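Count the votes where they were cast

The returning officer for Ganotura declared the council result at ten past four in the morning. By then most of the candidates had gone home, the local reporter had filed a story saying there was no result yet, and the people still in the hall were mainly those who were being paid to stay. The last boxes had come in from Stedel shortly before one. They had been driven over the hill road in the dark, checked in, checked again and put in a queue behind the boxes from town.

I think we should stop doing this. Votes cast in Stedel should be counted in Stedel, and the same goes for Genby and the villages on the river side. The totals should be sent to the town hall and added up there, with the papers following in sealed boxes the next morning.

The present system dates from the merger of the old districts. Before that each district counted its own. When they were joined, the council decided on one central count, and the case for it was that trained staff would be in one room under one set of rules. That was a fair argument at the time. Counting staff were hard to find and the smaller halls had poor lighting and one telephone between them.

Those conditions have changed. The hall at Stedel has been rebuilt. Genby has the school, which closes for polling day anyway. Every polling station already has a presiding officer who has sat through the training, and the training for a count takes one more evening.

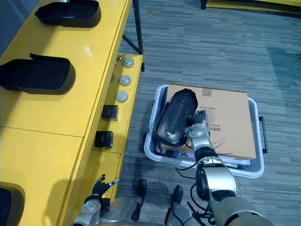 What happens to a box on the road

Supporters of the central count say it is more secure. I have never understood this. A ballot box is at its safest when it is in a room full of people who do not trust each other. It is less safe in the back of a van. Under the current rules the box leaves the polling station with two members of staff, and party agents may follow in their own cars if they wish. At the last election hardly any did. An agent who has been on his feet since seven in the morning does not want to drive over the hill at eleven at night behind somebody else's tail lights.

I am not saying that anything has gone wrong on the way. I have no reason to think so, and the seals have matched every time they were checked. But an election has to be seen to be fair by the people who lost it, and the easiest way to manage that is to let them watch. A count in the same hall, starting 30 minutes after the doors close, can be watched by anyone entitled to be there.

The margin question

Braulio Esquivel, who stood in the river ward and lost, has argued in these pages that local counts would make recounts harder. His point is that a close result needs all the papers in one place. He is right about that, and he has reason to care. There were 3409 valid votes in his ward and he was 26 behind.

But a recount does not have to happen the same night. The boxes could be brought in the next day, in daylight, with everybody rested, and the recount could begin after lunch. His own recount was held at half past two in the morning. I was there and I would not have wanted my own shopping bill added up by anyone in that room, including me.

There is also the matter of secrecy, and this is the objection I take most seriously. In a very small place, a separate count shows how that place voted. Espinoza has so few electors that a handful of papers for one party would start people guessing. The answer is to mix the Espinoza papers with those of Genby before counting -- the two are ten minutes apart on a flat road -- and publish one figure for both. The rules already allow papers from different stations to be mixed at the central count. They would need a short amendment to allow it elsewhere.

Cost

The council's officers have said that local counts would cost more, though they have not published a figure. There would be more supervisors to pay and more rooms to open. Against that, there would be fewer hours at the night rate and no hired vans after dark. I would like to see both columns written down before anyone tells me which is longer.

The review of polling arrangements is open until the end of April. Most of the replies will be about where people are sent to vote, and some of those complaints are justified. I hope a few will also mention what is done with the papers afterwards. A trial in Stedel alone, at the next by-election, would need one extra evening of training and the use of a hall that would be open in any case.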